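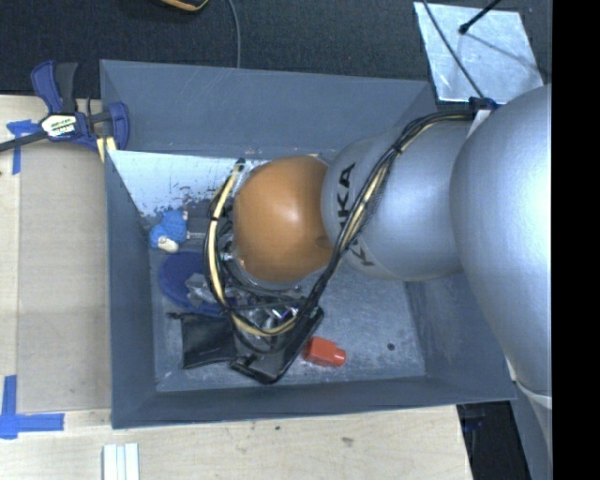

4.2 The picking cell after the trial

Gusbridge kept the cell running once the seven-week trial ended, so this section covers what the work looked like for the people beside it. Short version: less walking, more waiting, and a new kind of tidying up that wasn't in anyone's job description.

Figure 4. Bin picking at the Gusbridge returns bench. KUKA arm reaching into the grey bin, mixed small goods on the left side and in the middle. Clamp on the rim, blue tape on the bench.

Before automation a returns worker emptied each bin by hand, looked at each item, put it in a tote. Slow but simple. With the arm in place the worker loads the bin, watches the first few picks, then goes to a second bench. Comes back when the light goes amber. Several people called this "babysitting" in interviews and the word stuck, even with the supervisors.

Mixed bins are the hard part. The one in Figure 4 is fairly typical — a blue textured thing like a small soft toy, a disc, some crumpled clear plastic, a black pouch, a red-orange block shaped like a bottle. Rigid items with a clear outline went well across the trial. Soft goods and clear packaging less so. Of the 200 items in the final audit the arm placed 191 without help. The other nine needed a hand in the bin, which means stopping the cell, opening the guard, reaching in, closing up, restarting. Workers told us the stop is what tires them, much more than the lifting ever did. You lose your place at the other bench. Then you have to find it again.

Isla Sutcliffe, a shift lead with the longest time on the bench, put it like this: "I used to know at two o'clock how the day was going. Now I know how the machine's going." She was not against the cell. She had asked for a second one. But she wanted the stop counts on the same screen as the pick counts, and at time of writing they still are'nt.

Tape and clamps deserve a mention. The original Skasero layout had a fixed bin nest bolted to the bench. Staff found it too slow to swap and went over to a bar clamp and tape marks, which let them change a bin in the time it takes the arm to go home. The marks drift. Somebody re-tapes, usually at shift change, usually the same somebody. None of this was in the Skasero manual and none of it was in the time study either, so on paper it took no time at all. We think this is the most useful finding of the section. Small fixes like these kept the cell going and they were done by the people whose hours it was meant to save.

Skill also moved. Before, a good worker was fast hands plus a memory for product codes. After, it was knowing which bins to leave for the arm and which to just do yourself. New starters could'nt tell and sent everything through. The experienced ones skimmed off the soft stuff first, a minute's work, and their stops dropped. Gilchrist, the staffing contractor, had no pay grade for this and at first logged it as idle time. That was fixed in April after a complaint.

Pace is harder to pin down. The cell is rated by Skasero at 2,000 picks per shift and the bench never got near that, mainly for lack of sorted bins coming in from Dolholm. Workers felt the number anyway. It was printed on the sheet by the door. Two people said they skipped breaks in the first weeks to get closer to it, and one supervisor then took the sheet down. Output didn't change much. Mood did, going by the interviews.

Limits: one site, one bench, a small crew, and interviews done on shift with the cell going in the background. Night crew under-represented. Section 4.3 takes up the injury log and the rota changes.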